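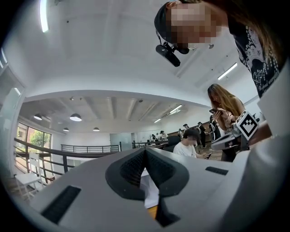 The Quiet Man at Window Three

When the first film by Desta Hadgu begins, we hear a stamp hitting paper for almost a minute before we see any face. It is a brave way to open a comedy. At the screening I attended, a man behind me asked his wife if the projector was broken. By the end he was laughing louder than all of us.

The film is called Yimer, after its main character, a clerk in the post office of a small mountain town named Rultari. Yimer is 48 years old and lives with his mother. One morning he receives a letter which was posted by his father, who died when Yimer was a boy. The letter asks him to deliver a package to a woman in the next valley. He has never delivered anything in his life. He only works at the window.

From this simple idea Hadgu makes a road movie that is very slow and very funny. Yimer takes the post office van, which he can hardly drive, and on the way he picks up a bride who has changed her mind, and later a goat. The package stays on the front seat with the seat belt on. I will not say what is inside it, but I can say that I guessed wrong.

Hadgu wrote the script during five winters while she worked as an editor of television commercials. She says that this job taught her to cut, and also made her hungry for long shots. "In a commercial, a person drinks coffee in one second," she told me. "I wanted to see somebody finish the cup." There is such a shot in the film. The cup belongs to the mother, and it is maybe the saddest moment of the story, although she says no word.

The production was small. The company Illimex gave the money for 70 percent of the budget, and for the rest Hadgu sold her car and asked her cousins. The shooting lasted around 5 weeks. Most of the people in the town are played by people who live in the mountains there, and they speak in their own manner, sometimes over each other. Hadgu kept these mistakes. The actor who plays Yimer comes from the theater, and at first he was too loud for the camera, so she asked him to rehearse in a library.

Not everything works. The part with the bride is too long, and a dream about flying envelopes looks like it came from another film. The music, too, wants to tell us when we should cry. But in the last half hour, when the van stops on the pass and Yimer must continue on foot, the film finds again its calm, and I forgot to take notes.

Yimer opens in September through the distributor Sternex, with subtitles. Hadgu is already writing her second film, about two sisters who inherit a swimming pool. She promises there will be no goat.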